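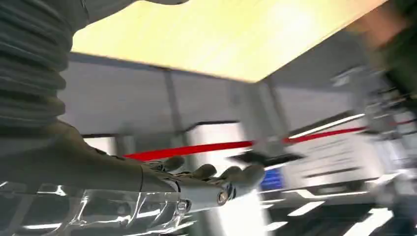 Storing a portable air conditioner exhaust hose over the winter

Our office operates a Kamevlow portable air conditioner, purchased from Bekon, and the exhaust hose must be put away each December. The hose is ribbed, with stacked, rounded folds similar to those of the thick gray sleeve at the upper left, although ours is white and considerably thinner in the wall. Dust collects between the folds during the season. When the hose was taken out of storage this year, it had taken on a permanent bend and one fold had split. We would appreciate guidance on the correct method of cleaning and storage, and on whether the split may be repaired with tape.

The hose was stored in a closet, fully compressed, beneath a box of files.
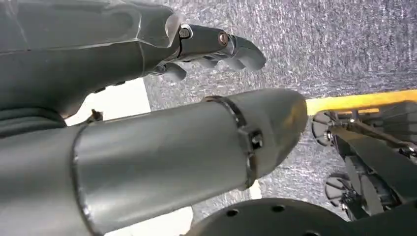 It is 1450 mm long when extended. The manual states only that the hose should be "kept in a suitable place" – we did not find this helpful. A replacement is available, but we would prefer to avoid buying one every year.

Dima Najjar
July 26, 2022
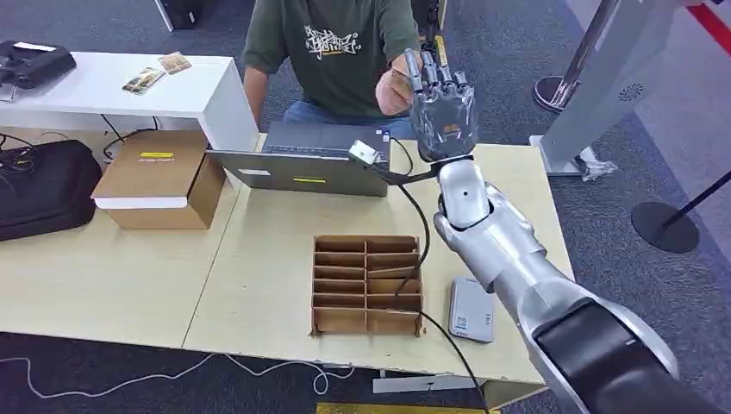 Edeltraud Pichler
The box of files is the most likely cause of the damage. A hose of this type may be compressed for storage, but no weight should be placed on it. Please proceed as follows.

Detach the hose at both ends and extend it fully. Wipe the outside with a damp cloth and mild soap, turning the hose so that each fold opens. Rinse the inside with lukewarm water. Hang the hose over a shower rail until it is completely dry, which may take two days. Close it gently and stand it upright in a carton. Solvents should not be used.

A short split can be covered with aluminum foil tape, applied while the hose is extended. Ordinary cloth tape tends to release when the exhaust air is warm. If the split runs more than halfway around, the hose should be replaced.

Widmer
We use Plustano hoses and just buy a new one when needed. Check the diameter before ordering. Tape did not hold on ours, though it was the cloth kind.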